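Pale table top, what do I put on it day to day?
Home & Tidy board > Dining and living

grivis_kadri
ok so we finally cleared the table. took the whole evening, mail, chargers, a candle nobody (me) ever lit. now it's just the wood and one wire basket and I like it a lot BUT my husband says it looks like we're moving out. Do I add stuff back or leave it? Also what finish do people use on pale wood, ours is a few years old and I'm scared of it going yellow.

Ots_U
Leave it!! You did the hard part. One basket is plenty.

rajan607
Disagree. A bare table collects junk faster than a table with a runner and a bowl. Empty space is an invitation, at our house anyway. Put a runner down the middle and people stop dumping keys there.

Ots_U
lol at our house they dump keys ON the runner

jaanus_k
Need a pic before anyone can say anything about finish. Grain up close if you can. Oil and lacquer are totally diffrent jobs.

grivis_kadri
Fair. Basket's in the corner, I keep it over there so there's room to eat.
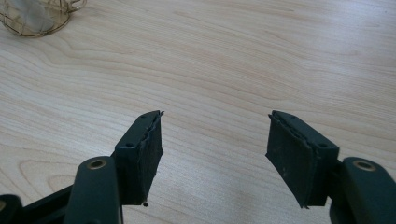 the table as of tonight, wire basket top left

jaanus_k
Nice grain. Love that big curved bit lower left, don't you dare put a runner over that, Rajan. Can't tell the finish from a photo though. Do the water test - one drop someplace you don't care about, wait ten minutes. Soaks in and leaves a dark spot, it's oil or nothing. Sits there like a bead, probably lacquer or poly. Then report back.

rajan607
I'd still do the runner. A narrow one. Grain shows on both sides.

lenni_s
Basket question from me. Is that wire stuff ok straight on the wood? I had a black wire one from a shop in Misinville and the feet left little dents, four of them, still there. Felt dots, pack of 30, cost next to nothing. Stick them on before you slide it anywhere

grivis_kadri
oh no. no dots on it. going to look underneath tomorow

Ots_U
Gold wire on pale wood is so pretty tho. Would you put fruit in it? I'd do lemons

rajan607
Lemons are fine until one goes soft at the bottom and you find out in August. Bread or napkins. Something you go through quickly.

lenni_s
Napkins fall out of mine if the gaps are wide. I line it with a dish towel.

grivis_kadri
Ok update. Did the drop thing under the edge, left a dark mark, so oil? or nothing. Mark's mostly gone now. Basket feet seem fine, no dents, ordering dots anyway.

jaanus_k
Oil or bare then. Get a clear hardwax with a bit of white in it, regular oil will warm up the color and you said no yellow. Thin coat, wipe off ALL of it, overnight before you put anything down. And try it underneath first. Lay the used rags out flat outside to dry, don't ball them up, they can catch fire.

rajan607
Agree with Jaanus on that one. Not on the runner.

grivis_kadri
Husband votes runner. It's 2 against 3 now I think. Leaving it bare till the oil's done and then we'll fight about it

Ots_U
team bare table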